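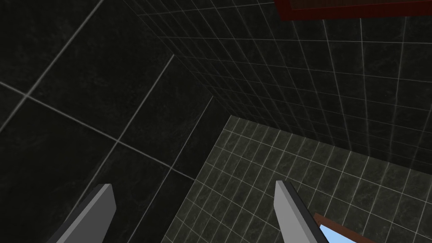
I went back to Fenthorpe for the student dance and music night in May and I'm still humming bits of it. If you live within driving distance of Whitfield and you've been skipping the college shows (I did for years!), please put next season on your calendar right now.

The big piece was called Trurik, and it ran 40 minutes with no intermission. Anika Sorensen choreographed it for the senior dance majors, and Liette MacPherson wrote the score for marimba, two cellos and what the program listed as "assorted kitchen." I was sitting close enough to see the cookie sheets. They sounded wonderful, especially in the slow section, where one player kept brushing a sheet with a pastry brush while the dancers crossed the stage on their backs, pushing with their heels. I know how that reads. Go see it anyway.

What I loved most was the way the dancers listened. In the middle there's a long stretch where the cellos stop and start whenever they feel like it, and the whole group has to freeze and go with them. You could hear sneakers squeak. A little kid behind me was whispering "now... now... now!" and getting it right more often than I did.

The first half of the evening was shorter stuff. Two tap duets, a string quartet that played a bit fast, and a solo set to a recording of somebody's grandmother giving directions to a lake. I'd have happily watched the solo twice. The quartet settled down by their last movement and the violist had a gorgeous tone, so I hope she gets more to do in the fall.

There was a talk afterward in the lobby, and I stayed for all of it. Sorensen said she started with the floor patterns and didn't hear a note of the music until a month in. MacPherson said she'd written the ending three times and the dancers picked the one she liked least, and now she likes it best. Somebody asked whether Trurik means anything and they both just laughed.

Practical stuff, for those of you who email me about it: tickets were $2 for students and free for everyone else over 61, which I thought was a funny cutoff, but my sister was thrilled to qualify. Park behind the library. The seats on the left side have more legroom. Get there early if you want the lemon bars.

Next up for me is the Clukideo percussion weekend, which I've never been to. They're promising an outdoor piece with 2,000 small bells hung in the trees, and I have already bought bug spray. If anyone's been before, tell me where to sit!

Search this blog
Type and hit enter

Recent posts
Learning to like the cello
My sister reviews a puppet opera
Whitfield's summer band concerts, ranked by shade
Old programs I can't throw away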